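Ticket 163 - Drida dehumidifier stops with full tank light on, tank empty
Opened by: Annag Aitken
Assigned to: Ruairi Niven
Status: Open, waiting for part
Location: ground floor back room

Annag Aitken
The Drida in the back room switches itself off a few minutes after starting. The red tank light comes on and it beeps. I have emptied the tank and put it back several times. The tank was nearly dry the last time I looked. It was fine until we moved it away from the window in March. The wall on that side smells musty again, so I would like it going before the weather turns.

Ruairi Niven
Can you check the float for me? It is the small white piece inside the tank, on the left as you pull it out. It should move up and down freely. If it sticks at the top the machine thinks the tank is full. Also check that the tank is pushed right home. On this model it needs a firm shove at the bottom.

Annag Aitken
Float was stiff. I rinsed it in warm water and it moves now. Put the tank back and it ran for longer than before, then the light came on again. Tank had a dribble of water in it.

Ruairi Niven
Thanks. Please try it with the drain hose off and the rubber bung in the outlet. Then switch off at the wall, leave it for 3 minutes and start again on the low setting. Let me know what the display says. Is the floor level where it stands now, and what sort of floor is it? Elspeth has it down as carpet tiles, but her room list is old.

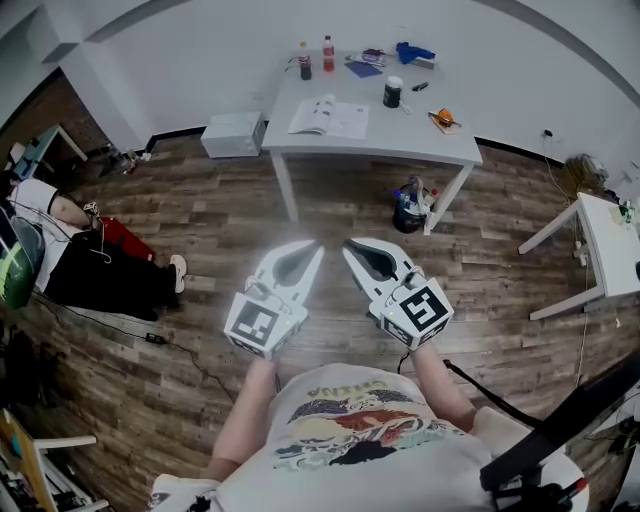
Annag Aitken
Bung in, hose off, restarted on low. The display showed E2 and then the red light came on. I can't find E2 in the booklet, it goes from E1 to E4. The room list is wrong about the floor, it is the dark wood-look planks in there, so the machine isn't sinking into anything. I put a spirit level on top of the casing and the bubble sat in the middle both ways.

Ruairi Niven
E2 is the tank switch. That rules out the hose. There is a small magnet in the float and a sensor behind it in the body of the machine. Either the magnet has dropped out or the sensor has gone. Finlay will call in with a spare tank from the Majali store and swap it over. If it runs with the spare tank, we only need a float.

Finlay Lindsay
Called in 5/24/26. Fitted the spare tank and got the same fault, E2 after 2 minutes. The magnet in the old float is present. Took the back panel off and the sensor plug was green with corrosion. Cleaned it and refitted it. It ran for the rest of my visit, but cut out when I knocked the casing. The sensor wants replacing. I left the original tank in and took the spare back. Cleaned the filter while I was there - it was thick with dust.

Ruairi Niven
Sensor ordered from Plivetti. Keir Lindsay to approve the cost. Annag, please leave the machine off at the wall until it is fitted, and keep the door open when you can.

Keir Lindsay
Approved.

Elspeth Mackay
Room list corrected.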